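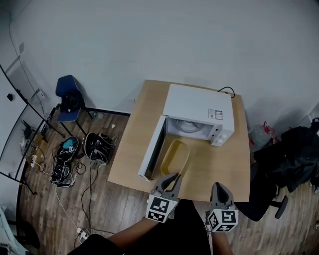

Why would anyone teach a robot without a robot in the room? Halfdan Ravn put that question to us in our first month, over lunch, and he has been kind enough to let us keep it at the top of this page. He thought we were doing things backwards, and he said so at some length. We have been answering him ever since, and a good part of what we do at Gruvinlow grew out of that one conversation.

About us

Gruvinlow is a small research company, and we study how robots can learn household chores from people. We don't mean laboratory chores with colored blocks (though we have nothing against blocks!). We mean getting a dish into a microwave, closing a cupboard, finding room on a crowded shelf – the things most of us do half asleep before breakfast.

Our method is simple to describe and took us a long while to get right. A person takes a hand-held gripper and does the chore with it. The gripper has two fingers, much like the ones a robot arm would carry, and each finger wears a cube printed with black square markers. A camera looks down from head height, and from the markers our software works out where each finger is and how it is turned. We call that software Podico. It turns a few seconds of somebody's ordinary movement into a path that an arm can try for itself later on.

Working this way means we can go wherever there is a table and a power outlet, and people pick it up quickly. Most new demonstrators feel clumsy with the gripper for the first 27 tries or so they tell us, and then one day they stop thinking about it and start chatting while they work, and that is when the recordings get good.

What we have learned so far

Our microwave study, which we named Clitel, is the one visitors ask about most. We collected 900 demonstrations of moving a container into or out of a microwave, and then trained the same model on smaller and larger shares of them. With 100 demonstrations the arm reached for the container well enough but often bumped the rim of the oven. With 200 it did a good deal better, and what helped most was having the oven stand in a different place each time. A fresh angle taught the model more than another careful repeat of the old one. We were a little embarrassed, having spent weeks on careful repeats.

There is plenty we haven't solved. Markers get hidden when a hand turns the wrong way, and Podico then has to guess. Shallow containers are harder than deep ones, and the model still doesn't know how hard to squeeze. Esquivel, our next study, takes up squeezing and begins in August.

Working with us

We like company. If you run a lab, teach a class or simply have a chore you would dearly love to hand over, write to us and tell us about it – long letters are welcome, as you may have guessed from this page. Halfdan still comes by for lunch and still has questions.

Page last updated 13/06/2020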